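# Norkinetti white tabletop, after a few months of use

I bought the Norkinetti top in October, mostly on the strength of the word "seamless", which appears on the packaging more often than the dimensions do. I have owned two white tables before and both went the colour of weak tea along the front edge, so my hopes were modest.

It comes flat, wrapped in far too much film, with the legs sold separately under the Vivuletti name. The legs are fine. The 6 bolts that hold them on are less fine: one had a thread so rough that I swapped it for one out of a jar in the shed. The instructions show a different model.

Now the surface. Norkinetti says it is "glare-free". It isn't. With a lamp directly overhead you get a pale blob that follows you about as you lean. Move the light off to one side and the problem mostly goes, and I'll admit that under soft, even light the thing looks very good. It is properly plain, too. There's no speckle and no printed grain pretending to be ash, and the maker's name is on the underside where it belongs.

Cleaning is where I expected it to fall down. Pencil comes off with a damp cloth. Biro needs a bit of spirit and some patience. Tea left overnight gave me a ring that took three goes, and if I look at it from the window side I think I can still find it. My partner says I'm imagining it. The leaflet claims the finish will stand "up to 1,539 wipes", a figure I have no means of checking and no wish to.

Size is my other grumble. Mine measures 1,598 mm along the long side and the website said 1,634. Kovalchuk, the shop I ordered from, told me the larger number "includes packaging". I have never before bought a table by the length of its box. They offered a small refund after two emails and I took it.

I did look at the Eltatau top first. It feels heavier and the corners are nicer, but the white has a creamy cast that looks grubby next to a cool grey wall. The Norkinetti sits against that kind of wall with hardly a line between them, and that was what I was after.

Would I buy it again? At the sale price, probably. At full price I'd want the missing 36 mm. Three stars, and keep your own bolts handy.
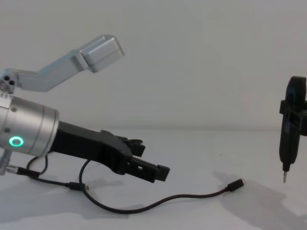
*White top against the pale grey-white wall, in even light.*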